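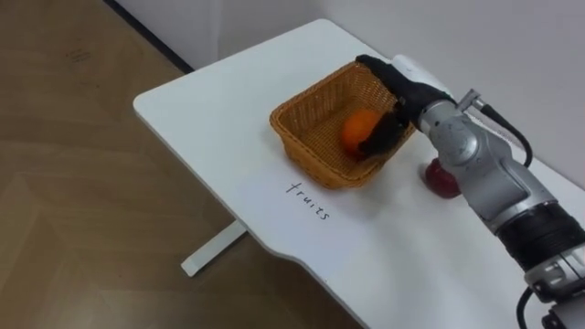
Storing fruit at home comes down to airflow, contact and order of use. Most households manage the first by accident and ignore the other two.

Riku Ichikawa fits out small kitchens from a workshop in Skatitthorpe, and his standard fruit station is a shallow woven basket on a bare white tabletop. He dislikes deep bowls. Fruit at the bottom of a bowl carries the weight of everything above it, bruises at the contact points and is found last. A shallow rectangle holds one layer, so each piece can be seen and reached without lifting another.

The weave matters less than catalogs suggest. Anything open enough to pass air will do, provided the strands have no sharp ends on the inside. Sloped sides help the hand get under a round fruit, and a thick rim keeps the basket stiff when it is carried full.
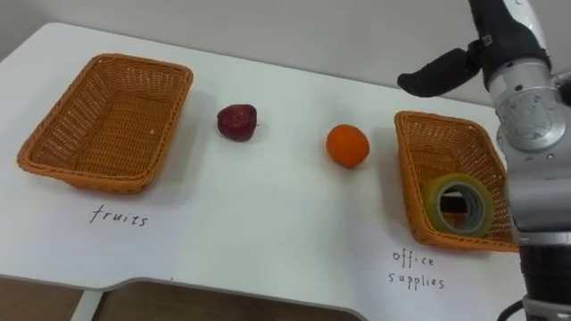 Labels are where Ichikawa parts company with other fitters. Iordache, a storage firm whose catalog runs to 1,370 items, sells engraved tags on cord. He writes on the table in black marker, one word, lowercase, directly below the basket. A tag moves with its container. A word on the surface marks the position, so the basket goes back to the same place after it has been emptied and washed.

His routine for a new delivery takes 4 minutes:

- Empty the basket and shake out stems and crumbs.
- Set the fruit out on the tabletop, spaced so that no two pieces touch.
- Turn each piece once and check for soft spots.
- Load the firm fruit first, citrus at one end, and keep anything soft out for eating that day.

Apples need the most attention. They give off ethylene, which speeds ripening in sensitive fruit stored nearby. In a warm kitchen Ichikawa keeps no more than 3 out at once, and the rest stay in the refrigerator. Oranges tolerate a week on the table with little change.

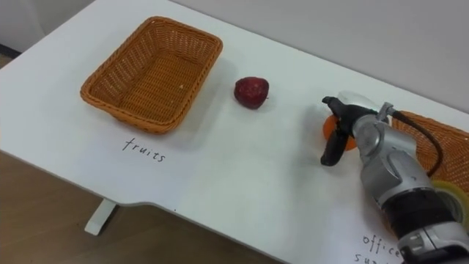 *One apple still to be sorted, with the fruit basket at its written mark.*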